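What the Dice Know: Chance, Fairness and Families Who Play at Home
A project report by Léonie Charpentier

Why I chose this subject

My grandmother kept her dice in a tobacco tin on the windowsill in Girndale, and whenever the weather closed in she would rattle it until somebody came to the table. We played for dried beans. She was quite sure that one of her dice was "kind" and another was not, and she would hand out the unkind one to whichever grandchild had been rude that day. I think I have wanted to write this report since I was about eight, although of course I did not know then that it would come with a reading list.

My question is a simple one. When people play dice games at home, do they think about chance in the way we were taught to in class, or do they carry on believing in luck, kind dice and the right way to blow on your hands? I also wanted to find out for myself how close an ordinary die comes to the sums in the textbook.
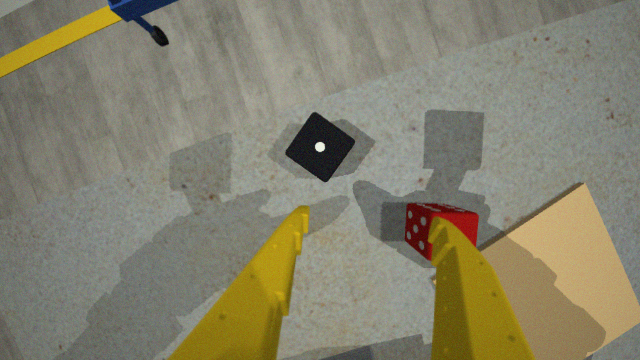
I should say that I came to this with more fondness than knowledge. The second-year course on probability was the one I found hardest, and I spent a good part of August going back over my notes with a pot of tea and a fair amount of muttering.

How I went about it

There were two parts to the work. For the first, I visited families in Girndale and Melen and asked them to teach me whatever dice game they played, and then to play it with me. I had a list of questions, but the best answers usually came once the game was going and everyone had forgotten I was meant to be studying them.

For the second part I rolled a die 600 times on my kitchen table, onto a folded tea towel, and wrote down every result. I then did the same with a second die, for another 600 rolls, straight onto the wood. It is a wonderfully dull job. I did it in batches after supper, with the radio on, and put the sheets into a ring binder at the end of each evening so that I could not be tempted to tidy them.

What the rolls showed

If a die is fair, each number should turn up 100 times or so in 600 rolls, give or take. Mine wandered on either side of that, and the test we learned in class gave me no reason to suspect either of them. The tea towel made the rolling quieter but I could find no other difference worth reporting.

What did strike me was how unfair it felt. At one point I had a long stretch without a single six, and I caught myself changing hands. I knew perfectly well that the next roll owed me nothing, and I changed hands anyway - and then, when the six came, I felt rather clever. 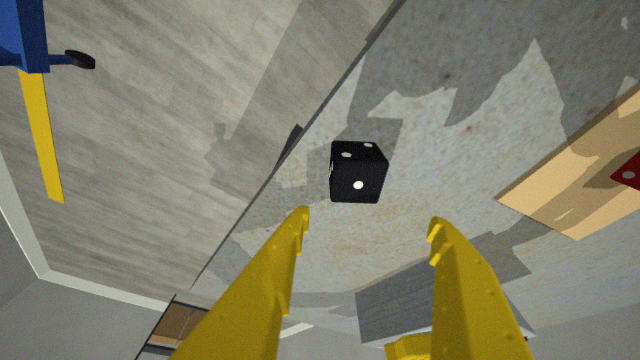 What the families told me

Nearly every household had a rule about dice that fall on the floor. In Melen it was mostly "floor doesn't count", while in Girndale the roll often stood if the die had landed flat, which led to some very warm discussions under the table with a torch. The Granström family roll again but let the other side choose who does the rolling, and they could not tell me where that came from.

Children were stricter about fairness than their parents. One girl made me turn up my sleeves. Several of the older players could tell me the odds of a double six without stopping to think, and then told me in the same breath that they never got one when it mattered.

Problems and what I would change

I chose families through people I already knew, so they were all fond of games to begin with. I would like to talk to some who gave up playing, and hear why. I also wish I had written down which hand I used for each roll, if only to settle the matter with myself. My grandmother's tin is with my aunt now, and she has agreed to lend it to me, so the next die I test will be the unkind one.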